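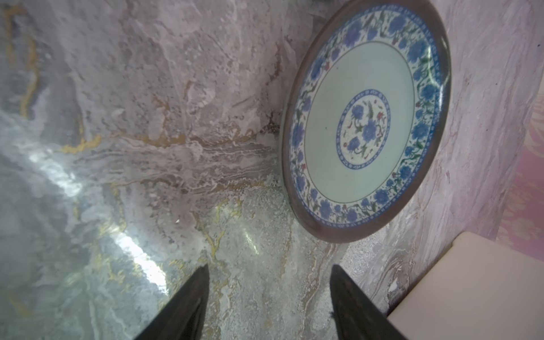 A floral plate with a dark rim and a medallion at the center.

Use the Good Plates

By Chibuzor Jibrin
2 min read

When my aunt moved out of her house in Carkidstead last July, my cousins and I packed up her dining room. The cabinet held a full dinner service. She had owned it for most of her adult life and could name the meals it had been used for, because there were five of them.

I think this is a waste, and I think a lot of families do it.

The case for saving the good dishes is easy to understand. They cost money, or they came from someone who is gone, and a broken one can't be bought at the store. My aunt grew up in a home where a chipped bowl was kept and used for years. Putting a set behind glass was a way of saying things had gotten better.

But a plate in a cabinet is doing the job of a picture, and most of us already have pictures. What I know of my grandmother's kitchen comes from the things she let us handle: a dented pot, a bread knife, a yellow pitcher with a glued handle. I couldn't describe her wedding china at all.

There is also the question of who wants it later. I called a secondhand dealer in Tamorham about my aunt's set. He offered $198 for all of it and said he already had more dinner services than shelves. Her children live in small apartments and didn't ask for any. I took it home, mostly to keep it out of a box.

We eat off it every night now. Two plates have broken, one in the sink and one when my son carried too many at once. I was sorry both times - more than I expected to be - and then we swept up and had dinner the next day on the others.

My aunt came over in the fall and saw her plates stacked by the toaster. She didn't say anything about it. She asked for a second helping of rice.

14 comments | 886 shares

Related
What to Keep When a Parent Moves
The Case Against the Guest Towel
Why I Stopped Renting Storage in Toltel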